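Muswood import: leading zeros missing from part codes after move to shared mapper

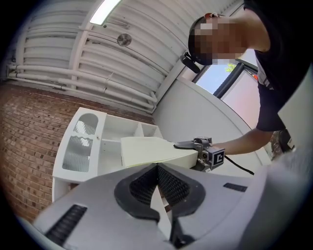 Black T-shirt and head-mounted device, seen from below

Status: Resolved
Component: Nilleo (shared mapping package)
Affects: Muswood nightly import, Bukum feed
Opened by: Iqra Khokhar
Opened: Fri 2 August
Severity: High, lowered to Medium once the feed was paused

Summary

Part codes in the Bukum feed are six characters, digits only, and often start with one or more zeros. Since the Bukum import was moved off its own mapping code and onto Nilleo, some rows are stored in Muswood with the zeros gone. 004172 turns into 4172. The rest of the row is fine.

It does not happen every night. Running the same file again on the same build can give a clean result.

Steps to reproduce

None that work every time. What I have been doing:

1. Take the last feed file from the Bukum drop folder.
2. Queue it as a manual import on staging.
3. Compare PART_CODE in the source with part_code in the items table.

On staging this has been clean on every try so far. On production the last nightly run left 367 rows with short codes.

Expected: part_code is stored exactly as received, as text.

What happens: part_code is sometimes stored without its leading zeros.

Log, first look

The mapping profile for Bukum has part_code as string on both sides. I checked the profile that was deployed as well as the one in the repo, and they match.

The database column is text. No trigger on the table. The old import wrote to the same column for years with no problem, so I don't think storage is involved.

The source file is plain CSV. Opened it in a text editor, zeros are there. Did not open it in a spreadsheet, so that is ruled out too.

Checked whether somebody on the Bukum side had changed quoting. Values are unquoted, as they always were. The old parser did not care and the new one shouldn't either, as it reads every field as text before mapping starts.

Log, looking at the bad rows

Sorted the bad rows by position in the file. They are in blocks. A long stretch is fine, then a stretch where every code that should start with a zero is short, then fine again. The blocks line up with the batch boundaries.

So it is per batch and not per row. Within a bad batch every code with a leading zero is affected. Codes that start with another digit look fine, but that only means the damage doesn't show.

Batches are handed out to the worker pool, six workers on production. Staging has one. That is likely why staging never shows it.

Added the worker ID to the import log line and redeployed. Only the log line changed:

INFO import.batch profile=bukum worker=w4 batch=written
INFO import.batch profile=bukum worker=w2 batch=written

Ran the file again by hand on production with writes turned off. No bad batches. Ran it once more, same result. Left the logging in place for the nightly run.

Log, after the nightly run

Bad batches again. All of them came from two workers, w2 and w5. Every batch those two handled was bad and every batch from the other four was good.

Same build on all workers, same config, same host image. Compared environment variables between w2 and w3 and found no differences apart from the worker name.

Went back through the job history to see what else w2 and w5 had done that night. Both had picked up a Warraich stock job before the Bukum batches started. None of the other workers had. The Warraich jobs are short and there are not many of them, so on most nights they land on one or two workers and stay there.

My manual runs were in the daytime, after the workers had been restarted by a deploy. No Warraich job had run in those processes yet.

Reproduced on staging

1. Restart the staging worker.
2. Queue the Bukum file. All codes correct.
3. Queue any Warraich stock file and wait for it to finish.
4. Queue the Bukum file again. Every leading zero is gone.
5. Restart the worker and queue the Bukum file once more. All codes correct.

Works every time in this order. Please use these steps for testing the fix.

Cause

Nilleo keeps its converters in one registry object, created when the package is first loaded and shared by everything in the process. A profile can add its own converters, and they are added to that same object.

The Warraich profile registers this when it loads:

registry.add(from="string", to="string", fn=strip_padding)

Their stock system pads quantity and bin fields with zeros up to a fixed width, and strip_padding takes the padding off. For Warraich that is correct. The converter is keyed only by source type and target type, though, so once it is in the registry it replaces the default string to string converter for every profile that runs in that process afterward.

strip_padding leaves a value alone if it has anything other than digits in it. This is why descriptions, unit names and so on came through untouched and only part_code looked wrong.

The old Bukum mapping code did not have a registry at all. It was one long function that copied each field by name, and it was written before the Warraich import existed. The Warraich mapping was the first one moved into Nilleo, in January, and the converter came along with it. It was the only user of the package for a good while, so a shared registry made no difference.

Other profiles

Searched the repo for registry.add. There are three callers. Two of them register converters for types they define themselves, which can't collide with anything. Warraich is the only one that replaces a built-in.

I also looked for profiles that carry digits-only text. Bukum part codes are the only case where leading zeros matter. The Muswood customer profile has a phone field, but it is stored with a plus sign in front, and strip_padding skips it.

Workaround

Bukum feed paused in the scheduler. Until the fix is out, restart the pool before running it by hand, and do not start it while a Warraich job is queued. Orders that need the new stock items can wait a day, confirmed with the order desk.

Fix

Considered changing the key so that the converter is tied to a profile name. It would work, but every lookup would need the profile name passed down through the mapper, and there are places in Nilleo where the mapper has no idea which profile it is serving.

Went with a registry per profile instead. When a profile loads, it gets a copy of the defaults and adds its own converters to the copy. The mapper is given that copy when it is built. The shared object is now read-only, and calling add on it raises an error:

RegistryError: default registry is read-only, use profile.registry

Changed the three callers to use profile.registry. Nothing else in the repo needed to change.

Also renamed the Warraich converter to strip_zero_padding and applied it to the padded fields by name, instead of to all strings. It was touching fields it had no business touching even inside the Warraich import. Compared the output before and after on a Warraich file and it is identical, so no data fix is needed there.

Tests

Nilleo had tests for every converter and for every profile, and all of them passed with the bug in place. Each test file is run in its own process, so no two profiles ever met.

Added one test that loads all profiles in a single process and maps a sample row through each. It runs in both directions, first profile to last and last to first. It fails on the old code and passes on the new.

Staging was raised to two workers for a day to check the fix under something closer to production load, then put back.

Data cleanup

The 367 rows were matched back to the source file by line reference, not by padding the short codes. Padding to six characters would have given the same answer here, but the line reference was available and I would sooner use it.

53 of the rows had already gone out in the item export to the web shop. They were sent again after the correction. The shop treats a changed code as a new item, so the short-code entries had to be taken down by hand. Done, and the list is attached to the shop ticket.

Nightly runs before that one: compared each against its own source file. The bad rows in those had all been overwritten by later runs or were part of the same set. Nothing left over.

Closing notes

Fix deployed and the Bukum feed switched back on. First nightly run had Warraich jobs on w1 and w6 ahead of Bukum batches on the same workers. All codes correct.

The worker ID stays in the batch log line. It would have saved me most of a day.

The Nilleo readme still says that converters can be registered from anywhere. Changed to say that they belong to the profile, with a short snippet. Anyone with a branch open that calls registry.add directly will get the error above after merging, and the change is a single line.

Two follow-ups opened separately: a post-import check that compares key fields with the source, and a look at the date format cache in Nilleo, which is also shared across the process. I have not seen it cause a problem, but only one profile sets it at the moment.

Closed by Iqra Khokhar.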